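Pre-use inspection: Ivard hand-held gripper pair, rental kit
Site: Figueroa, second room
Inspector: Ignacio Bermúdez
Month: May
Kit supplied by Lerkesia. Review unit, 2 grippers.
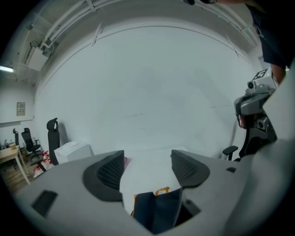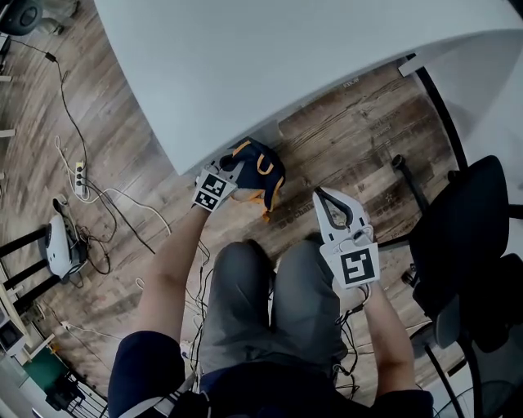

Kit in use, navy fabric item with orange detail as the test object.

1. Finger pads seated, no tears – OK
2. Marker blocks tight, faces clean – OK. Wipe with a dry cloth only.
3. Jaw opens and closes through full travel – OK, left is a little stiffer.
4. Cables clear of feet and chair wheels – FAIL. Tape down or reroute behind the operator before the next session.
5. Power strip off the walking path – FAIL. Same fix as item 4.
6. Battery charge at start – 85 percent. Minimum in the manual is 38.
7. Cycle counter under service limit of 3000 – OK
8. Operator seated, forearms free to move – OK
9. Spare finger set in case – missing. Asked Lerkesia to send one.

Comments: Grips soft goods fine. The Grullon kit we tried before had longer cables and a clip for the belt – would like the same clip on this one. Recheck items 4, 5 and 9 before sign-off.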